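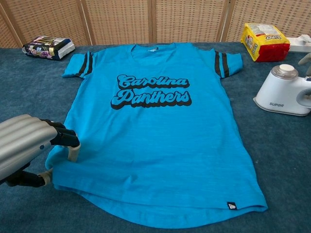 Normas para grabar demostraciones de doblado de ropa (y cuáles se pueden tirar)

Guía práctica, revisada en julio

Casi todos los manuales de buenas prácticas para manipulación de textiles que he leído tienen el mismo defecto: los redactó alguien que no ha doblado una camiseta con una pinza en su vida. El primero que usamos en Clunport ocupaba 14 páginas y dedicaba dos al formato de los nombres de carpeta. Sobre qué hacer cuando el bajo se arruga no decía una palabra.

Lo que sigue es lo que queda después de quitarle la paja. Sirve para tareas de mesa con una sola prenda: extender, alisar, doblar. Para perchas y cestos hay que buscar en otra parte.

Antes de empezar

Escriba el criterio de éxito en una frase y péguelo donde lo vea el operador. «Camiseta bien doblada» no vale. «Rectángulo con el cuello hacia arriba, sin mangas asomando» sí, porque dos personas distintas pueden mirar la mesa y decir lo mismo. Si no se ponen de acuerdo, la frase está mal.

Fije también el estado inicial. La prenda boca arriba, el cuello hacia el fondo y el bajo del lado del operador es un punto de partida razonable. Una arruga en la parte inferior o un borde levantado no invalidan nada; lo que invalida es plancharlo todo a escondidas antes de cada toma y luego anotar «estado inicial: arbitrario». Lo he visto en más de un informe de Piltano.

Qué puede haber en la mesa

Hay una norma muy repetida que manda despejar la superficie por completo. Desconfíe. Una bolsa de aperitivos en una esquina o un vaporizador de mano a un lado molestan poco si quedan fuera del recorrido de la pinza, y un sistema que solo funciona sobre una mesa pelada tampoco va a funcionar en una casa. Las condiciones que sí mantenemos son estas:

Ningún objeto pisa la prenda ni la zona donde caerá al doblarla.
El vaporizador, si lo hay, desenchufado durante la toma. Tiene depósito de agua y se vuelca con una facilidad pasmosa.
Los objetos no se mueven a mitad de episodio. Entre episodios, cuanto más se muevan, mejor.

El agarre

1. Acérquese por el borde, con la pinza abierta y casi paralela a la mesa.
2. Coja el bajo por un extremo, a unos 2 cm de la costura lateral. Más adentro se forma una bolsa de tela que después no hay quien aplane.
3. Cierre y espere un instante antes de tirar. Las prisas en este punto son la causa más habitual de que el tejido resbale.
4. Levante poco. Si se arrastra la camiseta entera, suelte y repita; la toma se conserva y se marca como reintento.
5. Compruebe que no ha pellizcado también la espalda. Con punto fino pasa constantemente y desde arriba no se nota.

Las etiquetas cosidas al bajo merecen cuidado: son más rígidas que la tela y cambian el agarre. Evítelas o anótelas.

Los fallos

Jeanine Kramer revisó nuestro archivo, 3.357 episodios, y encontró que casi 5 de cada 100 se habían borrado por «feos». No estaban mal grabados, eran intentos en los que la tela se escapaba. Desde entonces solo se descarta por fallo de cámara o por parada de emergencia, y el motivo queda por escrito.

Seguridad

La parada de emergencia se prueba al empezar cada turno, pulsándola. Marcar la casilla no es probarla. Las manos, fuera del alcance del brazo mientras haya par en los motores, también «solo para estirar esa manga».

Pendiente: Wycliffe Ondieki quiere un límite de fuerza común para todos los tejidos. Sigo sin ver de dónde sale la cifra que propone.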